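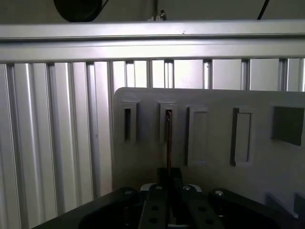
Aluminium rail and slotted panels, with a grey wall behind.

So the council vote on the Ritlow rate rise went through and I've been grumpy for a week. I don't even mind paying more (ask me again when the bill turns up in July). What gets me is how the thing was sold.

If you missed it, the general rate goes up and the Havow pool stays shut until they find another pot of money. Dinesh Siriwardena, who I voted for and would probably vote for again, stood up and gave a perfectly sensible speech about deferred maintenance. It had drainage in it. It had a graph. Then Kalevi Väisänen got up and said "they shut your pool and sent you the bill", and that was the night over. You could feel the whole hall lean towards him!

The annoying part is that he was on council for the years when the drains weren't being fixed. He voted for the freeze twice. I went back through the minutes to check, which took me most of an evening and a truly awful quantity of toast, and there he is both times with his hand up. The freeze saved my household 43 dollars a year. I'm sure I spent it on something lovely.

But Siriwardena's side never said so. They'd decided it was rude to bring up the past, or they thought we all remembered, and most people at that meeting moved here after it happened. My neighbours across the road only came from Navaratnam two winters ago. As far as they know the drains have always backed up and the current lot did it.

I said all this to my brother-in-law and he told me politics is about the future and people hate a blame game. Maybe. Väisänen seems to be doing fine out of blaming, though, and he'll be running for mayor off the back of it if the sign on the Skasenness road is anything to go by. It's a big sign.

What I'd like is for someone on the other side to say it plainly, in one line, before they get to the graph. We put this off for years, here's who voted to put it off, now it costs more. You could fit that on a fridge magnet. You could probably even get it past my brother-in-law.

There were 100 chairs out and people standing along the back, so it's not as if the town doesn't care. I got up to ask a question and had 2 minutes, used most of them on the pool, and sat down having forgotten the bit about the minutes. Typical. I've written it on a card for next time.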